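Home | Forums | Kitchen and Food | New posts | Search | Log in

Decanting sauces: worth it or not?
Started by Xuelian Liang, 4th September

Xuelian Liang
I've been clearing out the kitchen cupboards and I'm in two minds about sauce bottles. We get through a lot of ketchup and brown sauce, with two teenagers and my dad living here. I can get a catering tub from the cash and carry for a good bit less per kilo than the squeezy bottles. The plan would be to refill a squeezy bottle from the tub and keep the tub in the fridge.

My sister says this is how you end up with mould. My dad says they did it in every café he ever worked in. Does anyone do it at home, and how long does the tub last once opened?

marrowfat
We did this for a couple of years. It works if you get through it quickly. The label on our tub said how long to keep it after opening and we stuck to that. Wash the squeezy bottle properly each time and let it dry out fully before you refill it. Don't top up a half full one. That was our mistake at first, and the old stuff at the bottom went dark and a bit sour.

Hob_Nobbler
I wouldn't bother. A catering tub takes up half a shelf in a normal fridge. You save a few pounds a year and lose the space for milk.

Ketchup doesn't need the fridge anyway. My mum kept hers in the cupboard all her life.

marrowfat
Depends on the ketchup. The reduced sugar ones don't keep as well. Ours says refrigerate after opening so I do.

tilly_w
Cupboard for us as well, but it never lasts more than a fortnight.

On the bottles, the Sikex squeezy ones are decent. Wide neck, so you can get a brush in. I had two Bretier ones before and the caps split at the hinge.

Hob_Nobbler
I've had Bretier bottles since January with no trouble. Do you put them in the dishwasher? It says hand wash only on the base.

tilly_w
Yes, I did. Fair enough. I still think a sauce bottle you can't put in the dishwasher is a daft thing to sell.

PeterOnTheHill
Different view. Buy the normal bottles when they are on offer and store them standing on their caps. There's very little waste if you do that. I keep a note of prices, and over the last year the offer price on two bottles came out within pennies of the catering tub by weight. No tub, no funnel, no washing up.

Xuelian Liang
That's useful, thanks. I hadn't thought to compare it with the offer price. Which shop is that?

PeterOnTheHill
Mostly Zoda, the one by the ring road. They put sauces on offer every couple of months. Check the price per 100 g on the shelf label and ignore the big yellow ticket.

greta.b
I'm with Peter. I stopped decanting and went back to the bottle. It goes on a plate on the table, so any drips land on that and the cloth stays clean.

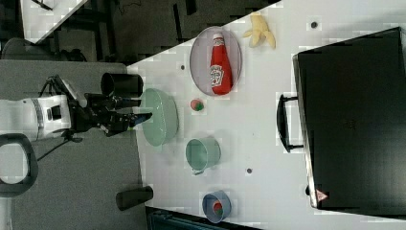 Ketchup on its plate, with a banana for afters.

marrowfat
The plate is a good idea. We get red rings all over the table.

Hob_Nobbler
One more thing for the decanting people. If anybody in the house has an allergy, keep the original label. You can't remember what's in brown sauce from memory. My nephew can't have celery and we had to ring round the family to find out which brand was in the jug.

tilly_w
Good point. I cut the ingredients off the tub and tape them inside the cupboard door.

Xuelian Liang
Thanks all. I think I'll do bottles on offer for the ketchup and try a small tub of brown sauce, as my dad has that on everything. I won't be topping up half full ones. Will report back when the first tub is finished.

PeterOnTheHill
Vinegar is the one I would buy big. It keeps for ages and pours from anything.

Recent topics in Kitchen and Food
Ye rice cooker, inner pan scratched
Freezing cooked lentils
Best way to get turmeric out of a worktop
Bread knife: sharpen or replace?
What do you keep in the fridge door?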